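Teaching an Arm to Help With Dinner: What We Learned Collecting Our Own Data
Final project report, Robot Learning Lab course
Nisreen Sayegh (writing) with Estrella Valdovinos
January 21, 2023

Why we did this

When Estrella and I signed up to work together, we wanted to do the fun part. Train a network, watch the arm do something clever, take a video, show our parents. We figured the data would take a weekend and the model would take the rest of the term. We had that backwards! Most of this report is about collecting examples, so if you came for loss curves, they're near the end and there aren't many.

The project is called Clodwood (Estrella named it and I lost the vote, which is hard to do in a team of 2). The goal was a policy that could handle ordinary table jobs on a counter: pick up a spoon, put it in a bowl, move a bowl from one spot to another, that kind of thing. We used imitation learning, so the robot only knows what we've shown it. Every good habit and every bad habit came from one of us driving it by hand.

Setting up the counter

Our first plan was a bare table with one bowl and one spoon. We recorded with that for all of November and it was pretty comfortable. Then our advisor looked at the recordings and asked what would happen if there was a second spoon. We tried it. The arm went to a point between the two and closed on air.

So we switched to the dining counter and started putting real stuff on it. Estrella is much better at this than I am — I line everything up like a store display, and she sets things down the way you would if you were hungry. We ended up trading off, one person arranging and the other driving, and whoever was driving wasn't allowed to fix the layout before starting.
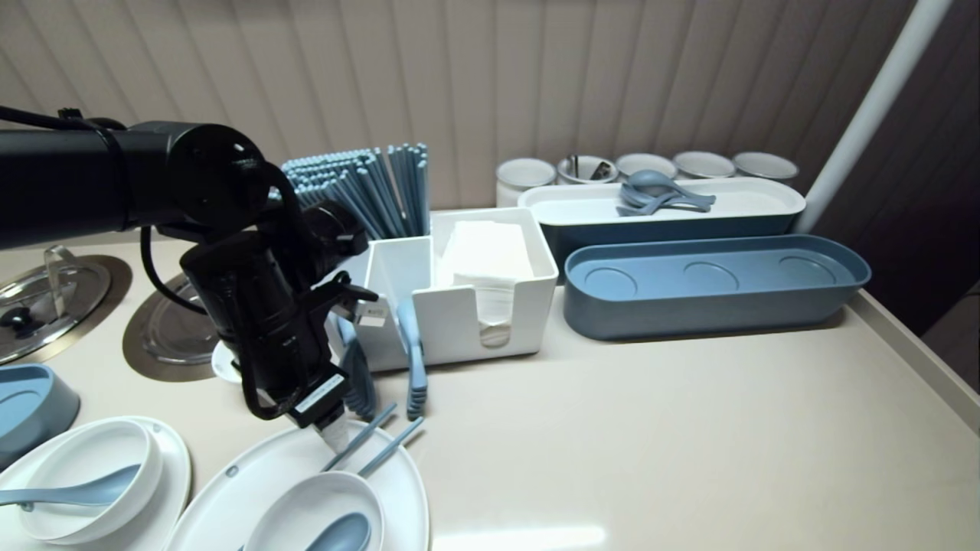

Picking what to ask for took longer than I expected. Each recording gets a sentence written by whoever is arranging, and the sentence has to point at one thing and only one thing. "Pick up the spoon" is useless on our counter, with light blue spoons in both of the front bowls and more of them lying together in the long tray. We had to write "the spoon in the left bowl" or "a spoon from the tray," and then we argued about whether left meant the robot's left or ours. (The robot's. We wrote it on a sticky note.) Chopsticks were worse, and the pair resting across a plate is a completely different problem from the bundle standing up in the organizer, so we gave those two cases separate task names and never mixed them.

The color thing was a lucky accident. So many of our utensils are close to the same blue that the model couldn't get away with just learning "go to the blue blob." Our early bare-table policy had done exactly that, as far as we can tell.

Driving the arm

We recorded through a program called Sturudon, which the lab already had installed. It saves the camera views and the joint positions together and lets you mark an episode good or bad when you finish. Here are the rules we settled on, after throwing out a lot of early work:

1. Start from a different pose each time. Our first batch always started from the same spot, and the policy got lost anywhere else.

2. Drive at one steady speed. I'm slow and careful and Estrella is fast, and when we mixed our recordings the policy would creep along and then suddenly lunge. We met in the middle, though I still think my way was better.

3. If you miss a grasp, keep going and recover. We used to stop and delete those. Now we keep them, and they get their own tag.

4. Don't pause to think in the middle of an episode. The model will learn to pause too, and it will be much better at it than you are. Ours once sat over a bowl until we gave up and went to get lunch.

5. Check the wrist view before you commit to a bowl grasp. From the head camera you can be sure you're lined up and still be off. Up close you can tell which side of the rim each finger is on, like when the right fingertip is touching the inside of the white bowl and the left one is still out by the plates. Watch the shiny pot too. Its metal picks up colors from whatever is near it, and we didn't want the model treating those as objects, so we made sure to record with it in different spots.
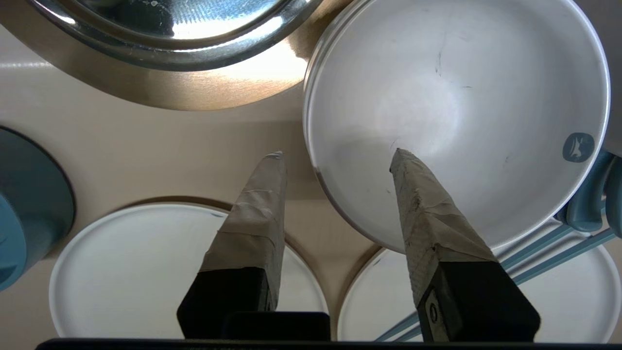

Cleaning the recordings

By the end we had 3000 episodes, which sounds like a lot until you sit down and watch them. We split them between us and looked at every single one at double speed. I don't recommend doing this late at night. I started dreaming about plates.

The most common problem was a sentence that didn't match the motion. One of us would write "move the bowl" and then the other would move the plate under it, because that's what was easier to reach. The second most common was a bad ending, where the driver hit stop before letting go. Those are sneaky — everything looks great until the last moment, and then you've taught the robot to never let go of anything.

We also found 56 episodes where the wrist camera had frozen on its first picture. Sturudon had saved them without any warning. We tossed all of them and wrote a little script, Bimus, that compares the first and last wrist images and complains if they're identical. It's the most useful code either of us wrote this term and it's shorter than this section.

Training, briefly

We used the Tkachuk baseline from class with almost no changes. The training loss went down smoothly both with and without the cleaned labels, so it told us very little. Running the policy on the arm told us a lot more. With the messy labels it often went for the wrong spoon and looked very confident about it. With the cleaned set it usually went for the right one, though it still had trouble with chopsticks lying on a plate. It tends to come in too high and pinch nothing.

We didn't have time to run enough trials to put a fair success rate in this report, and I'd rather leave the number out than make one up from a good afternoon.

If we had another term

I'd write the sentences first, all of them, before touching the arm. Estrella wants to record more of the missed grasps, on purpose this time, especially for chopsticks. We'd both like a second arm holding the bowl still, but that one depends on whether the lab lets us have it. The task list, the Bimus script and our notes on the tag names are in the shared course folder, and the sticky note is still on the monitor if the next group wants it.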